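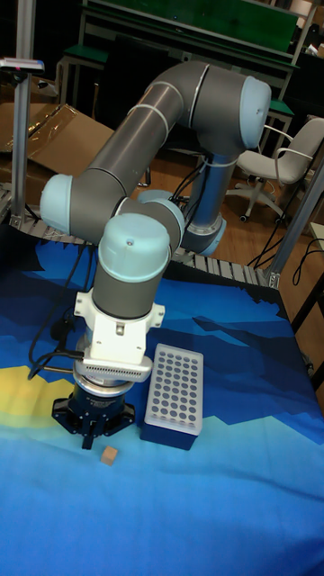
Keep the ticket office at Osstead open

Posted by Ga-eun Tak, March 13, 2026
114 shares 20 comments

The rail company wants to shut the ticket office at Osstead in September and put two more machines on the platform. I think it is a mistake, and I say that as someone who buys most of my tickets on my phone.

The case for closing is that few people use the window. On a normal day that is probably true. But the people who do use it are the ones with a problem: a railcard that won't scan, a child travelling alone, a journey to Pradberg with a bus in the middle. My neighbour Haris Milošević was quoted one fare by the machine and a much lower one by the clerk, for the same train.
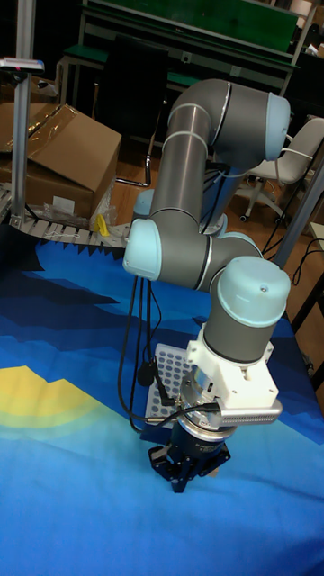 Could the staff just stand on the platform instead?

They could, and the company says they will, but the plan only promises this on weekday mornings. After that there is a help button, and the call goes to an office in another town.

There is also the matter of warmth. The waiting room is locked when the window is shut, so closing one closes both. People with bad knees or small babies will be out in the wind – in January that matters more than any app.

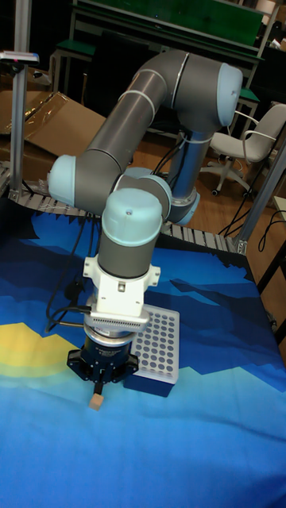 The blue cover on the table, with the arm reaching down over it.

A petition with 796 names has gone to the council. The company's own survey had 500 replies and did not ask whether people wanted the office kept. It should have asked. I would keep the window open until early afternoon, six days a week, and look at the figures again in a year.

Share this 114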